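升降桌用了4个月：Zasdale电动款的好话和坏话

先交代背景，免得有人觉得我收了钱。我在家办公，之前用的是一张从上一个租客手里接过来的餐桌，高度对吃面条的人来说恰到好处，对打字的人来说是一种慢性处罚。肩膀疼了大半年，去推拿店，师傅按了两下，问我是不是搬货的。我说我写文案。他沉默了一会儿，继续按。

那次推拿之后我开始看升降桌。看了3个牌子：Zasdale、Clernlow和Montes。Clernlow最便宜，评论区里夸它的人有一半还没拆箱；Montes最贵，宣传页上的模特站在桌前，喝一杯颜色很健康的东西，电脑是关着的。最后买了Zasdale，3000块，白色桌面，双电机。比较合理的说法是我做了充分的调研，比较真实的说法是它那天免运费。

先说安装。说明书写着“轻松完成”，我从下午两点轻松到了晚上七点。桌腿和横梁的螺丝长得几乎一样，只差一点点长度，而包装袋上印的编号跟说明书上的编号各过各的。我把横梁装反过一回，拆下来，又装反一回。如果你家里有第二双手，请务必借来用，桌架翻面那一步一个人做，姿势很不体面，对腰也是一种预支。

工具倒是给全了，内六角扳手的质量甚至好过桌子的某些部件，我现在还在用它修别的东西。 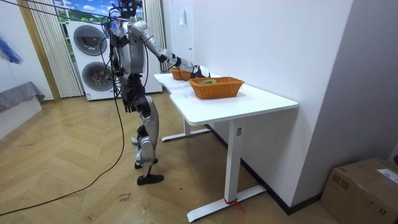 升到最高的时候桌子晃不晃？
晃。坐姿高度稳得像块石头，站姿高度打字时显示器会有轻微的点头，仿佛对你写的每句话都表示赞同。把四个脚垫重新调一遍会好很多，我身高一般，用不到最高那一档，调完之后基本不再注意这件事。个子很高的人建议去门店按着桌沿推一推再决定。

再说升降本身。电机的声音客服形容为“静谧”，我形容为“隔壁在榨很软的水果”。白天完全没问题，晚上十一点以后我会犹豫一下，然后多半就不升了，把这归功于对邻居的体贴。速度中规中矩，从坐到站够你叹一口完整的气。

控制面板有几个记忆键，长按保存，短按调用。听起来很简单，但长按和短按之间有一段灰色地带，按得不长不短，它就滴一声，什么也不做，留你自己反省。我曾经在视频会议里误触了升高，摄像头跟着我的下巴一路往上走，会议里安静了几秒，之后我把面板往左挪了一截。

遇阻回退的功能有，灵敏度可以在菜单里调。菜单怎么进，说明书最后一页有写，字号适合蚂蚁阅读。出厂默认偏迟钝，建议第一天就调高。我拿一摞旧杂志放在扶手椅上试过，它压到杂志，顿了顿，退回去了，态度勉强。

桌面值得单独骂一段。白色很好看，头两个礼拜我走过去都要多看一眼。然后你会发现白色是一种诚实的颜色，诚实到令人不快：咖啡圈、笔印、指纹、不知道哪来的灰色小点，一个都不替你瞒着。湿布能擦掉大多数，圆珠笔要用橡皮，荧光笔我认输了，现在上面压着鼠标垫。边缘是直角，前臂搁久了会有一道红印。Clernlow那款前沿是斜的，这一点我至今耿耿于怀。

走线槽形同虚设。一条浅浅的铁皮，装得下一个插线板和你的一点幻想，电源适配器稍微厚一些就会探出半个身子。我后来另外买了一个Harkine的网兜，夹在桌下，丑，但管用。线一定要留够余量，先升到最高再理线，别像我一样坐着理完，一按升高，台灯自己躺下了。

收纳方面，Zasdale不带抽屉，可以加购，我没买。理由是抽屉装在桌下会撞膝盖，而且我了解自己，有抽屉就会有一抽屉干掉的笔。我改成在桌面上放筐，零碎一律往里扔。好处是清理桌面只要十几秒，坏处是找一支能写的笔要好几分钟，总账是亏的，但看着整齐。

筐的选择上有个小建议：别买太高的。桌子一升一降，重心高的东西会跟着晃，矮而宽的稳得多。底下再垫一块防滑垫，剪成小片就行，几块钱能用很久。

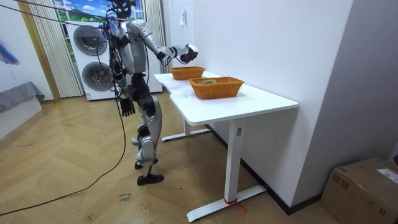 白色升降桌，后侧放筐，地面为浅棕色人字拼木地板。

地板的事顺便说两句。木地板配升降桌，脚垫下面最好贴一层毛毡，我头一个月没贴，挪过一次桌子，留下一道浅痕，房东还不知道，希望他不看测评。不过毛毡贴太厚又会让桌子多晃一点，薄的就够。地毯更麻烦，桌脚会慢慢陷下去，陷得还不一样深，你得隔一阵重新调平。

然后是那个大家都想问又不好意思问的问题，也就是到底站了多少。第一周我每天站两个小时，逢人就讲，仿佛皈依了什么。第二周变成吃完午饭站一会儿。到了第二个月，我发现自己主要在两种情况下站着：一是等快递，二是跟客户通话，站着说“我们再看看”比坐着说有底气。现在大概每天站四十来分钟，没有宣传页上那个喝绿汁的人自律，但比起餐桌时代已经算运动员。

肩膀好没好？好了不少。我怀疑真正的功劳在于坐姿高度终于对了，站不站倒在其次。也就是说，一张高度合适的固定桌子可能就能解决我的问题，价格是1000块上下的那种。这个念头我是在买完之后第三周想到的，当时正站着，于是坐下了。

另外有一笔隐形开销要算进去。站久了脚底疼，所以你会买一块抗疲劳垫；垫子踢来踢去很烦，所以你会给垫子找个地方靠墙立着；显示器高度又不对了，所以你会买支架。支架的夹子对桌面厚度有要求，Zasdale这块刚好能夹，但夹子内侧会在白色桌面上压出印子，记得垫一层硬纸板。每一样单看都不贵，加起来我没敢算。

售后用过一次。八月最热那阵子面板突然显示错误代码，桌子停在一个不坐不站的高度，我以扎马步的姿势给客服发了消息。对方让我拔掉电源，等一会儿，再按住下降键直到它到底复位。照做，好了。客服很客气，结尾祝我“升降愉快”。之后没再犯过，但我从此知道了复位怎么按，写在便签上贴在桌底，你也可以提前这么做。

优点：坐姿高度很稳，电机到目前没闹脾气，遇阻回退能用，扳手好。
缺点：走线槽敷衍，直角前沿硌手，面板长短按让人猜，白桌面需要一颗宽容的心，说明书另有所图。

适合谁：在家坐整天、原来的桌子高度明显不对、并且确定自己会按那个按钮的人。哪怕一天只按一次也行。
不太适合谁：个子特别高的，屋里铺厚地毯的，以及买过跑步机并且目前在上面晾衣服的。最后这一类请直接看固定桌，把差价拿去换一把好椅子。椅子我正在看，有合适的可以在评论里推荐，请不要推荐带按摩功能的，我已经被一台带电机的家具教育过了。

评分给3颗星半，系统不让打半颗，我点了4颗。那半颗算给扳手。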